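The Sorting Bins at Flitside

Welcome to our little gallery from the Park Street end of the Flitside clear-out, which Tamsin Escobedo and I have been adding to whenever we get a spare evening (and there haven't been many of those!). Everything gets a turn in the gray bins before we decide where it goes, and I do love the odd company things end up keeping in there.

Bin 2, still to be sorted
A pink bottle with a purple band, a brown toy animal on its side, and something green and silver that looks like a crushed can.

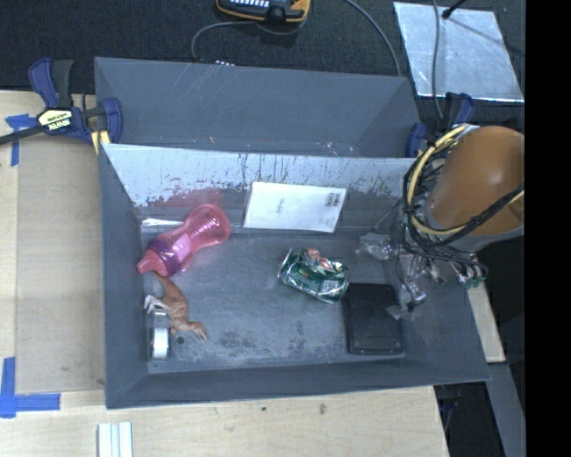
More from Flitside
The Rarnside shelves, with notes by Tobias Tran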